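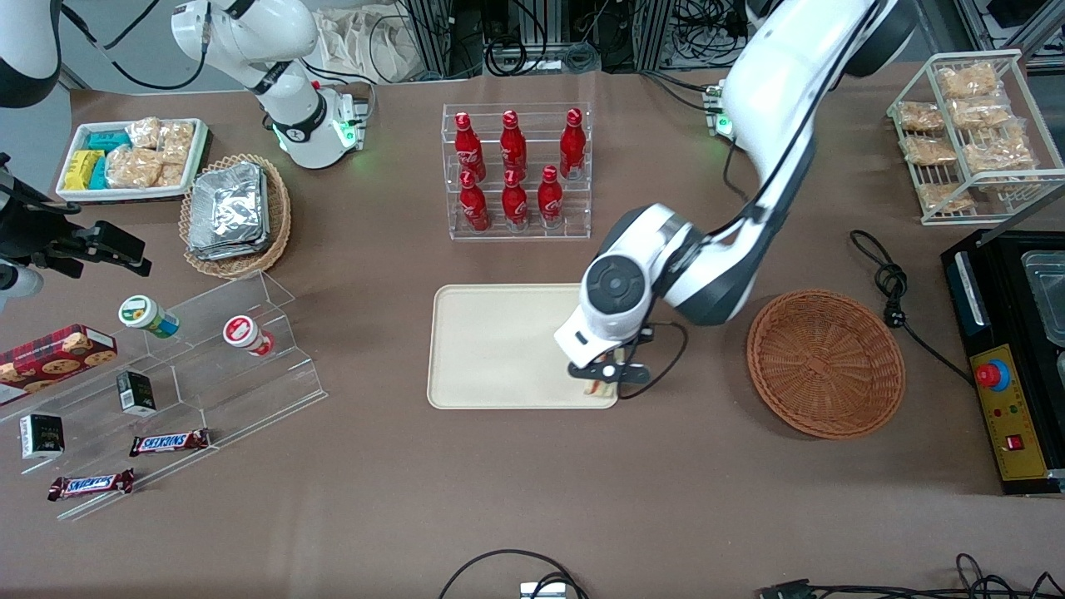
Brotthorpe, May

The Turnamex countertop produce rack is a two-tier wire unit sold flat in a plain carton. I bought it to replace a fruit bowl and a drawer that was doing a poor job of holding onions. It has been in daily use for 11 weeks, long enough to separate the faults that matter from the ones I stopped noticing.

Assembly

The kit consists of two side frames, two shelves, a crossbar and a bag of screws with a hex key. The instructions are a single folded sheet. Step 4 shows the crossbar upside down. If you follow the drawing, the upper shelf will not seat, and you will have to back out both rear screws to fix it. Install the crossbar with the welded tabs facing up and the rest goes together in the order shown.

Leave all screws a half turn loose until both shelves are in, then set the rack on a flat surface and tighten. Mine rocked slightly on the first attempt. Loosening the left frame and pressing down on the top corners while tightening took care of it.

Capacity

The stated load is 38 pounds for the whole unit, with no figure given per shelf. I do not own enough potatoes to test the limit. With a full bag of potatoes below and citrus, onions and garlic above, the lower shelf bows a little in the middle and comes back flat when emptied.

Wire spacing is the main design question on any rack of this type. Here it is tight enough for lemons and medium onions. Shallots turn sideways and drop through. Garlic is fine as whole heads. For anything smaller you need a liner, and Turnamex sells one separately. A sheet of shelf mesh cut to fit does the same job.

Clearance between tiers is adequate for a large cantaloupe but not for a pineapple with the leaves on. The upper shelf has no lip at the front. Round fruit stays put as long as the rack is level, so check your counter first.

Air flow and cleaning

Onions have kept noticeably better than they did in the drawer, with less sprouting and no soft spots on the underside. Bananas bruise where they rest on the wire – hang them elsewhere. Onion skins fall through to the counter and collect under the lower shelf, where there is just enough room for a flat hand and a cloth.

The coating wipes clean with dish soap. It has chipped at one screw hole, where the hex key slipped during assembly. There is no rust so far.

Compared with the Wistutness

Mihret Endale lent me her Wistutness basket stand for 2 weeks. It is the better-made object, with thicker wire and baskets that lift out to carry to the sink. It is also deeper front to back and would not fit under my wall cabinets without blocking an outlet. On a kitchen island I would choose the Wistutness. Against a backsplash the Turnamex wastes less space.

Still unresolved

The rubber feet are pushed on without glue, and one came off when I slid the rack sideways. I wrote to Turnamex for a spare. Bontu Chala in their parts department replied the next morning and said feet are only supplied as a full set, shipping extra. I have glued the original back on and it is holding.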